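Review: Zikel two-finger gripper, after 2,565 cycles
Reviewed by Azra Golob
April 26, 2026

Fitted to: six-axis bench arm, wrist camera, Nerkov controller
Bought or loaned: bought
Verdict: good mechanics, poor fault handling. Not recommended for unattended work until the firmware is changed.

The Zikel is a parallel gripper with two tapered black fingers, sold for light picking of boxed and bagged goods. We bought one in place of an older Ivanov unit whose lead screw had worn. The job is plain enough: take a packet from where it leans, lift it clear, carry it to a tote and let go. The packets are dried goods in thin film, mainly pasta, and they are put back by hand between runs.

Mounting took one morning. The flange pattern matched our arm without an adaptor plate, the cable is long enough to route with slack at the wrist, and the connector has a proper locking collar. The fingers come off with two bolts each. Repeatability of the closing position was better than we could measure with the gauge we have, and it did not drift over the test. On the mechanical side I have no complaints apart from the finger pads, which pick up dust and need a wipe with a damp cloth at the start of each session.

The fault showed itself on cycle 233. The gripper closed on a packet of spaghetti, reported a good grip, and went on reporting it after the packet had slipped out during the lift. The arm carried nothing to the tote, opened, and logged a success. Kelechi Adeleke, who was at the bench, saw the packet land on the floor and stopped the run. The log showed no warning of any kind.

We repeated the condition on purpose. The grip flag is set when motor current passes a threshold during closing, and it is then latched until the next open command. It is never checked again while the arm moves. A stiff carton hides this, as a carton seldom leaves once it is held. Long packets in slippery film are a different load: the strands shift against each other, the film creases, and the force at the pads falls after the flag has already been set.

Spacing makes it worse. When packets lean against one another, one finger can come down across the lower part of a neighbour. The current rises as it should and the flag is set, but part of the force is going into the wrong packet.

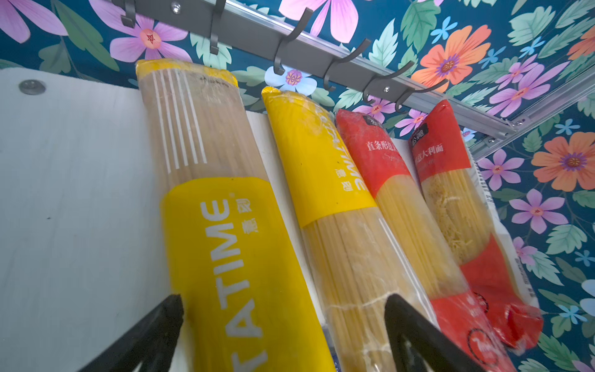 Wrist view with the fingers in front of four leaning spaghetti packets. The right finger lies across the lower ends of the second and third.

Out of 90 deliberate trials with packets leaning side by side, 13 ended in a drop or a partial grip that was logged as good. With single packets set well apart we had none in the same number of trials.

There is also a safety point, which I rate above the dropped stock. After a protective stop the gripper should hold its last state and wait. Ours did so when it was holding something. When it had dropped the packet but still believed it was holding one, clearing the stop caused it to close fully at normal speed, with no prompt. Jovita Palacios had her hand near the pads, reaching for the fallen packet, when this happened. She was not hurt. The closing force at the default setting is enough to bruise.

Zikel's support desk answered within two days and confirmed the latched flag. The re-close after a stop was at first put down to our wiring. Vesela Nedeljković checked the wiring against the manual and found it correct, and the ticket was then reopened. A firmware change is promised for May.

Until then we run with the following changes:

Finger position is read every cycle after the lift. If the gap is smaller than the thinnest packet, the arm stops.
Closing force is set to the lowest value that holds.
Air and motor power are isolated at the bench before anyone reaches in, stop or no stop.
Packets are spaced out before each run.

The position check is simple to add, as the value is already available on the Nerkov side - it is a pity that the gripper does not use it itself. It catches a full drop every time. It does not catch a packet held by one corner.

The manual needs work too. The grip flag is described in a single line as "object detected", and the latch is not mentioned. The stop behaviour is given in a table that does not cover an empty gripper.

Slavica Georgiev ran the Olutetti equivalent on the same packets for comparison. It is slower to close and heavier at the wrist, but it clears its flag when the fingers move, and it stays still after a stop until told otherwise. For cartons under supervision I would still choose the Zikel. For bagged goods I would take the Olutetti and accept the longer cycle.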